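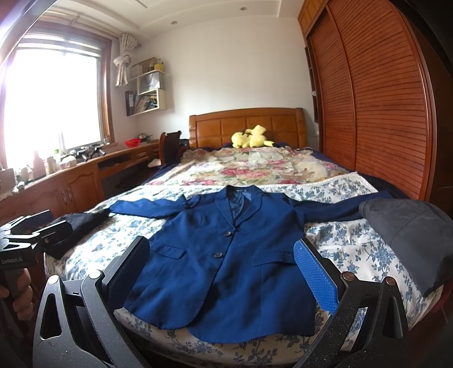

The blue jacket on the bed, buttons done up, with one gripper's two fingers on either side of it and a second gripper at the left.

A day out at Irneo's open house

I had been meaning to get to one of these since March, when a friend forwarded me the first notice and I promptly lost it, so when the autumn date came round (October 6, 2022, now circled on my kitchen calendar in green) I booked my train the same evening. Irneo is a small outfit in Mendomia that teaches robots household jobs, and once a year they let the rest of us come and look. What a lovely, muddly, interesting day it was!

We started with tea and a talk. The idea is simple enough even for me: a person does a chore with a pair of hand-held grippers instead of bare fingers, a little camera rides along on each one, and the robot learns from what the camera saw. They are fond of clothes at Irneo. A cup stays the shape of a cup, but a suit jacket goes somewhere different every time you pick it up, and they told us they like to have up to 1000 goes at a garment before they are happy to move on.

The bedroom was my favourite part, and I stayed there far too long. I do like a proper room with roses on the blanket and two yellow soft toys propped against the headboard, and it made the whole business feel much more like home than the benches downstairs. The jacket was laid out front side up on the flowery sheet with its sleeves spread, and I found myself looking at it quite differently, wondering where I would take hold first if all I had were two padded tips. By the shoulder? By the cuff? I asked, and was told that both are fine so long as you go slowly and don't let the hem bunch up.

Then we were allowed to try! Visitors got a tea towel each, and 30 minutes to practise. Mine looked like a samosa. You squeeze with your whole hand, and the tips close a beat later than you expect, so you keep snatching at things.

After lunch came the Nepia room, where the arms are driven from a desk across the corridor. I managed to move a sponge from one tray to another, very proudly, though the young man beside me did three in the same time. I preferred the hand-held way myself, as you can feel the cloth pull a little.

The Brillow café next door does a good cheese scone, and the last train back leaves earlier than you'd think, so check before you order a second pot.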